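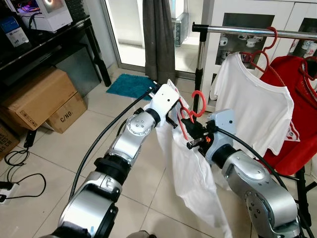 September, notebook for Gesto, the cloth-handling work. Hanger day again, and I want to get it all down while it's fresh, so bear with me if I wander. We are still teaching everything by remote control, one person on the leader arms and one calling the start and stop. Keisha drove most of the morning and I kept the log. The part I keep coming back to is the moment with the garment in the left gripper and the red hanger in the right, close together, with so many ways to go on from there. Yaroslav goes in through the bottom hem. Keisha likes to start from the neck. Both are perfectly good ways to hang a shirt, but if we mix them half and half I'm afraid the policy will learn to hover politely between the two. For the rest of this batch we all go in from the hem, please, even if it feels slow to you.

Tally as of lunch: 519 demonstrations in the folder, of which I would happily train on 400. The others I've tagged and not deleted, so please don't tidy them away. Tomás wants them for his work on telling a bad run from a good one, and he has asked very nicely.

The other thing worth writing down is speed. We all drive faster after the first hour, me included, and I only see it when I play the runs back. Here is one I pulled up to show Nicanor: 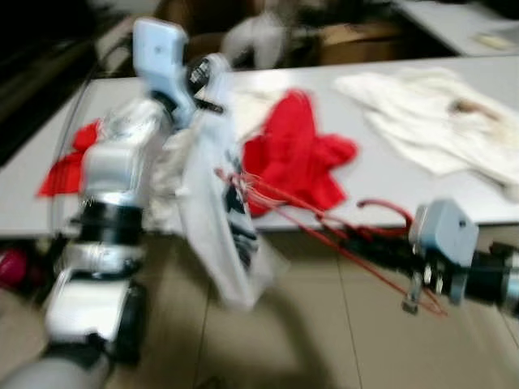
Left arm with the white cloth, badly blurred. Too fast!

Nicanor's suggestion was to cap the speed on the follower side and let the driver feel the lag. We tried it for a few runs and Keisha disliked it very much – she said it was like stirring cold honey – but her grasps were cleaner, and I think she came around a little by the end. I've left the cap on at setting 2. If you change it, write it here with the time, because last time I spent a whole evening comparing runs that weren't comparable.

Next, towels. I know, everyone would sooner do shirts, but a towel is a kind thing to learn on. It has no sleeves to get lost in, and a new driver can practice the pinch and lift without worrying about which side is the front.
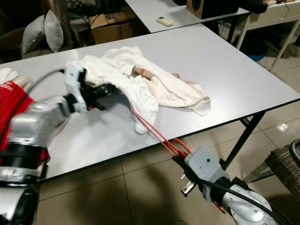 Teodoro had his first turn on the leaders after lunch and I started him on exactly that. He was nervous and gripped the handles as if they might fly off, so we talked about keeping the elbows low and letting the arm settle for a breath before closing the fingers. That small pause matters more than I used to think. Without it the close command lands while the arm is still drifting, and then we're teaching the drift along with the grasp.

I gave him 100 as a goal for the week, spread out over several sittings. No heroics, and stop when your shoulders ache.

Back to shirts for the late session. The hard part remains getting the hanger inside when the fabric has balled up on itself. My own habit is to poke and hope, and I could see it plainly in my logs, so I've been making myself open the hem with one gripper before the other one moves at all.
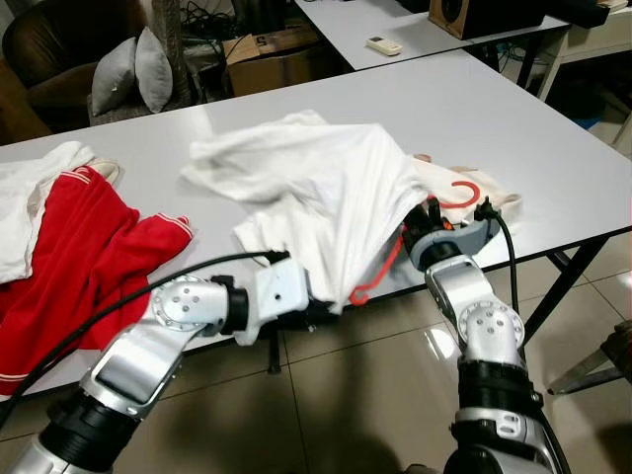
It costs a few extra seconds each time, but it makes for a demonstration I'd be glad to have copied. When the shirt twists up anyway, keep recording and fix it calmly. Those recoveries are worth having, provided you tag them as such in the log and don't leave it to me to guess.

Still to do: rename the towel folder (Yaroslav has the script), ask Tomás which tags he still needs, and check the right gripper's zero before the first run tomorrow. Keisha has the leader arms booked from 9, so Teodoro, come after that and I'll sit with you.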